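2020-10-10 – Lomthorpe bench, station 2

Okay, catching up, because I've left this book alone since August and a fair bit has shifted around here. Most of it has nothing to do with torque settings, so if you came for those, they're on the clipboard.

The two-arm station has taken over the bin packing for the Bavness kits. We used to do those by hand, everybody in after morning tea, radio on, moaning about our wrists. It was dull work and I was glad to see it go, and then the first week without it I didn't know what to do with myself until lunch! What I do now is set out the pieces, start a run, watch, write down what it dropped, and set out the pieces again. My wrists are lovely. My eyes are shot by three in the afternoon (note to self – ask about moving the monitor, or at least the glare off the tabletop).

Tally so far is 2,378 picks since the changeover. Pens are still the worst. They roll, and if the fingers come down a touch off centre the pen just scoots away and you're back to square one. Vsevolod reckons we should slow the last bit of the descent and I reckon we should change the finger pads, so we're trying his first as it's free. Up to 33 picks an hour on a good run, which is slower than Matilde with her eyes closed, but it does keep going through smoko.

Things I want on paper before the catch-up with the Drultunitz people:

- The job sheet still says "packer". None of us has packed a kit in weeks. What are we, then? Somebody should fix the sheet before they fix the pay grade to match it.
- Whoever is on the station can't really leave it, so they miss all the chat. We've gone to swapping at the half shift and it's better.
- The Guerreiro training covered the stop button and the startup screen and not much else. I learned to re-teach a grip by standing behind Vsevolod and pestering him.
- Two of us can clear a fault. If we're both off, the thing sits there all day.

I went in thinking I'd resent it, and I don't, mostly. I do miss being quick at something. You build up a knack over years, and then the knack is a number in a settings file, and the new skill is noticing early that a grip is going to go wrong. I'm getting decent at that. I can usually call a bad one before the fingers close.

Bin and pen again this arvo, with the slower descent loaded. 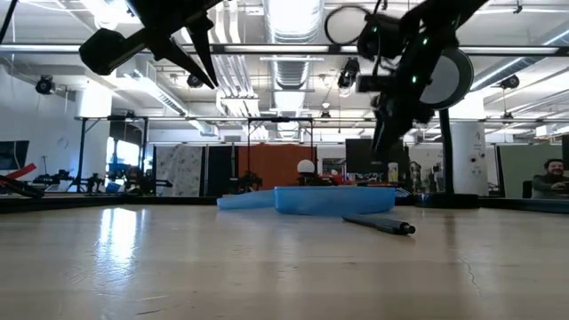 Matilde Paiva read this over my shoulder and says I've gone soft on the swap. Half a shift is still too long to stare at one table, in her view, and she'd sooner do an hour on and an hour off, with the off hour spent learning to clear faults so it isn't always the same pair getting called back from lunch. She also wants it written down that she never once moaned about her wrists.

Fair enough, written down. The hourly swap is a good idea and I'll put it to Vsevolod Harasym when we do the roster.

Still to do: finish 100 picks at the slow setting, same bin, then the same again with the new pads if they turn up. Chase the pads.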